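Teleop laundry, first go

setach_26
Noelia Aranda and I finally got the Kenlow arms on washing! Remote control only so far – 26 goes, and I want up to 200 before we train.

fetixfan
Too few, I'd say. Cloth needs 1,000.

oldabubakari
Disagree. 200 tidy ones beat that, and guiding the arm by hand is easier on your wrists.

setach_26
By hand you end up blocking the cameras though! Two gripper views and a head view:

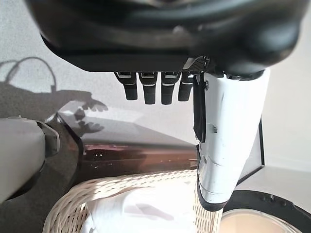
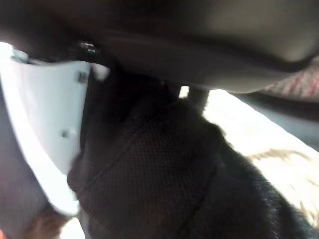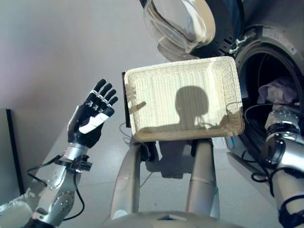
Anyway, I'm slowing my reaches down tomorrow. Does anyone use a foot pedal to start and stop?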